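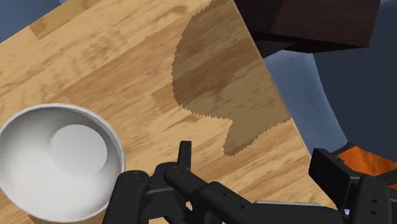
Shirley Blackburn paid $787 for her kitchen bench and she'd like to know what she paid for. The salesman at Nestero told her it was "solid timber". The delivery docket said "hardwood composite". The care leaflet, which arrived by email a week later, called it "engineered natural wood". That makes three names for one slab, and only the last came with a warranty, which she says is void if the thing gets wet.

"It's for beside a sink," she says. "What did they think was going to happen?"

I've spent a fair part of this year asking people who sell wood to tell me in plain words what it is. I don't think most of them are crooks. Some were generous with their time, and one gave me lunch. But the home furnishing trade has got very good at making a tree sound like a moral position, and I came away doubting nearly every adjective on the swing tags.

Start with "solid". To most of us it means a piece of wood that's wood all the way through. A benchtop glued up from short strips meets that test, and I've no quarrel with anyone selling it that way. Joined strips are an old and sensible way to make a wide surface. They use up lengths that would otherwise be burnt, and a well-made top will stay flatter than a single wide plank. My trouble is with the price. Short lengths are cheap at the mill. By the time they've been glued, sanded, oiled and given a Scandinavian name, they're sold as if someone had felled an oak for you personally.

Ívar Lauritsen buys timber for a small joinery shop and has done so for most of his working life. He showed me two samples and asked which was the expensive one. I picked the one with the wilder grain. They'd come from the same pack.

"People pay for figure," he said. "Then they pay again for no figure, because it looks clean. We sort the same boards into two heaps and call one Rustic and one Select. Next year we might swap the prices."

He was laughing when he said it, but he didn't take it back.

Then there's the question of where it all comes from. The Tirkik range, which you'll have seen if you've been near a kitchen showroom lately, is advertised as "responsibly gathered". I asked the distributor what that meant. After 13 days I got a reply saying it reflected the brand's "commitment to gathering responsibly". I asked which country the wood grew in. I was told the supply chain was "dynamic". I asked who checks it, and was sent a brochure with a fern on the front.

Chin-lung Ho used to write this stuff. He spent some years in marketing for Admasu, a flooring company, and now does something in insurance that he describes as more honest work. He says the language is built to be agreeable and hard to test. "Nobody can sue you over 'warm'," he told me. "You can't measure 'character'. We had a list of words legal would pass without reading, and we just kept shuffling them."

I asked whether "sustainable" was on the list. He said it had been for a while, and then the lawyers got nervous and it became "considered".

There is another side to this, and Baldur Ladefoged put it to me with some heat. He makes tables, one at a time, and he thinks people like me do harm. If you tell buyers that every claim is rubbish, he says, they'll stop paying extra for the ones that are true, and the only winner is the bloke selling chipboard with a photo of oak stuck on it. He can name the farm each of his trees came off. His waiting list runs to July.

I take the point, up to a point. His tables are lovely. They also start at a figure I won't print because my partner reads this magazine, and I can't see how the existence of one careful man in a shed tells me anything about a container load of benchtops. If anything it helps the others. They borrow his language and his sawdust. The Devolby catalogue has a bearded fellow with a hand plane on page two, and the company confirmed to me, without embarrassment, that its products are machined from start to finish and that he is a model.

What about the claim that wood lasts a lifetime? It can. It can also go black around the tap inside two winters. Skarphéðinn Kvaran refinishes benchtops for a living and keeps a book of his jobs. It had 774 entries when I saw it, and he reckons the commonest fault is that the owner was told to oil the surface "as needed". As needed by whom? He wants the schedule written on the underside in marker: how often, what oil, what to do about the end grain. He has suggested this to several retailers and says they were all very polite.

His own advice is dull and costs little. Wipe up water. Oil it more in the first year than you think you should. Don't leave a wet tin sitting overnight, and don't buy the branded conditioner, which he believes is mineral oil with a bit of beeswax and a $70 label. I bought some and couldn't tell the difference, though I'll admit I'm no chemist and the smell was nice.

As for Shirley Blackburn, she wrote to Nestero a second time to ask what species her bench is. The answer was "mixed". She has since put a large tray beside the sink and keeps the dish rack on that. She still likes the colour.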